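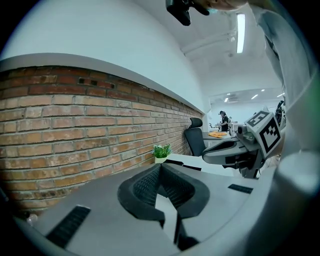
Muss eine Ziegelwand im Arbeitsraum unverputzt bleiben, damit der Raum Charakter hat?

Das kommt darauf an, wer den Staub wischt. Mir wird seit Jahren erzählt, roher Backstein sei ehrlich, warm und pflegeleicht. Warm ist er fürs Auge, meinetwegen. Pflegeleicht ist er nur für Leute, die nie mit dem Lappen an einer Fuge hängen geblieben sind.

Ich habe nichts gegen Ziegel. Ich habe etwas dagegen, dass man sie freilegt und dann so tut, als sei das keine Entscheidung gewesen. Im früheren Lager von Michalík hat man 120 Quadratmeter Putz abgeschlagen, und im Angebot von Gruteck standen dafür 3570 Euro. Versiegeln kam extra, 384 Euro, und das hat man sich dann gespart. Seither rieselt es. Wer dort morgens den Tisch abwischt, wischt ihn mittags noch einmal ab, rötlich.

Dazu die Löcher. In alten Wänden fehlen Steine, oft weit oben, wo früher vielleicht Balken auflagen oder jemand eine Leitung durchgeführt hat. Die Planer lassen solche Lücken gern offen und nennen sie Spuren. Ich halte sie für Lücken. Ein Maurer setzt sie an einem Nachmittag zu, mit alten Steinen sogar so, dass man zweimal hinschauen muss. Und wenn schon Spuren, warum hört die Geschichte dann genau dort auf, wo der weiße Putz anfängt? Unten Fabrik, oben Zahnarztpraxis.

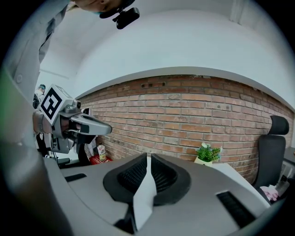 Jarmila Šindelář schrieb mir dazu, ich hätte wohl nie in einem Zimmer mit Gipskarton gearbeitet, der beim ersten Stuhl eine Delle bekommt; ihr Backstein halte alles aus, und den Staub habe sie nach einem Anstrich mit Resar nie wieder gesehen.

Das mit der Delle gebe ich zu. Beim Anstrich bleibe ich misstrauisch, denn ein versiegelter Ziegel glänzt gern ein wenig, und dann sieht die teure Echtheit aus wie Tapete. Außerdem wüsste ich gern, wie die Wand nach ein paar Wintern dasteht, wenn Feuchtigkeit dahinter sitzt.

Wer renoviert, soll sich vorher ein Probestück freilegen lassen, einen Meter im Quadrat, und einen Oktober lang damit leben. Gefällt es dann noch, gut. Ich würde verputzen.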